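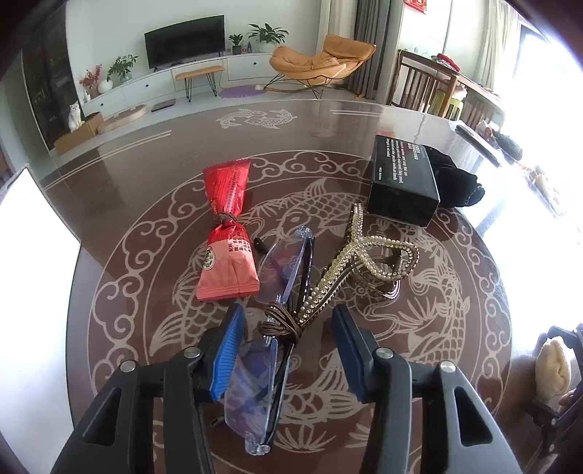
Séparateurs Hamia pour caisses et tiroirs

Temps de lecture : 4 min

Le séparateur Hamia se pose au fond d'un carton, d'un tiroir ou d'une étagère basse et y délimite des cases. Il est découpé dans du carton ondulé brun, livré à plat, et se monte sans colle ni agrafe. On l'utilise surtout pour les petits objets du quotidien qui finissent en tas : lunettes, barrettes, chargeurs, clés, jouets de petite taille, monnaie étrangère.

Le modèle courant mesure 347 mm de long sur 182 mm de large, pour une hauteur de 70 mm. Il existe aussi en version sans lamelles centrales, vendue comme simple cadre, pour ceux qui veulent un seul grand compartiment. Les deux versions ont le même encombrement extérieur et peuvent être placées côte à côte dans une caisse plus grande.

Montage

Dépliez le cadre et rabattez les quatre côtés jusqu'au pli marqué. Glissez ensuite les lamelles longues dans les fentes du cadre, encoches vers le haut, puis les lamelles courtes par-dessus, encoches vers le bas. Si une lamelle résiste, ouvrez légèrement la fente avec le dos d'un couteau de table – jamais avec la lame, le carton se déchire dans le sens des cannelures.

Chaque fente est doublée d'un pré-découpage intermédiaire. Il suffit de l'ouvrir au doigt pour déplacer une cloison et obtenir une case plus longue, par exemple pour un étui à lunettes ou une brosse. Une fois ouvert, le pré-découpage ne se referme pas, mais il n'affaiblit pas le cadre.

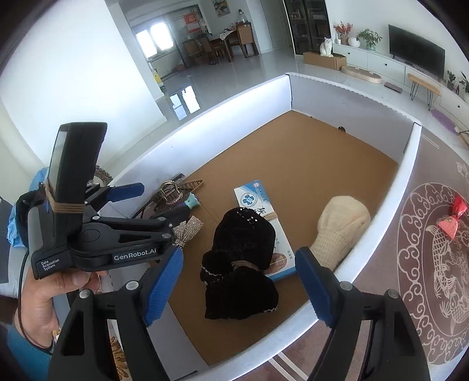
Avant de remplir les cases, mieux vaut vider entièrement le contenant d'origine et regrouper les objets par usage. Les choses que l'on prend tous les jours vont à l'avant, les autres au fond. Les pièces lourdes, comme les piles ou les cadenas, se placent contre les bords : le fond du séparateur n'est pas renforcé au centre et repose directement sur celui de la caisse.

Les objets qui se rayent facilement demandent une précaution supplémentaire. Le carton brut est légèrement abrasif, et la poussière qui s'y dépose l'est davantage. Pour des verres de lunettes ou des bijoux, nous recommandons la feuille de feutrine Teltberg, vendue séparément en gris ou en écru. Elle se coupe aux ciseaux et se pose sans adhésif.

Entretien et durée de vie

Le séparateur se dépoussière avec une brosse sèche. Il ne supporte ni l'eau ni les produits ménagers en spray. Dans une salle de bains, préférez un meuble fermé, loin de la douche. En usage normal, ce sont les encoches des lamelles courtes qui fatiguent en premier ; un jeu de lamelles de rechange est disponible à l'unité et s'adapte à tous les cadres Hamia, anciens et nouveaux.

Les cadres fabriqués avant le mois d'août de l'an dernier ont des fentes un peu plus étroites. Les lamelles actuelles y entrent, en forçant légèrement.

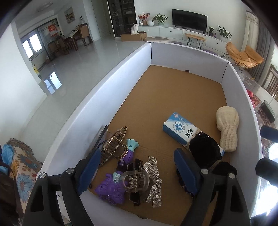 Carton à parois blanches et petits accessoires, dont une pince à cheveux dorée.

Caractéristiques

Référence : Hamia 347
Matière : carton ondulé simple cannelure, brun, non blanchi
Dimensions extérieures : 347 × 182 mm
Hauteur : 70 mm
Livraison : à plat, avec notice de montage
Accessoires : feutrine Teltberg, lamelles de rechange

Commande et livraison

Le séparateur est vendu à la pièce ou par carton de 80 pour les boutiques, les écoles et les ateliers. Les commandes à la pièce partent de l'entrepôt d'Odville sous deux jours ouvrés. Pour les cartons complets, comptez une semaine, davantage pendant la fermeture d'août.

Les retours sont acceptés tant que le cadre n'a pas été plié. Un séparateur déjà monté ne peut pas être remis en stock, même s'il n'a pas servi. En cas de pièce manquante, écrivez-nous en indiquant le numéro imprimé sous le rabat arrière : nous envoyons la lamelle par courrier simple, sans frais.

Fiche mise à jour le 21 juillet 2019.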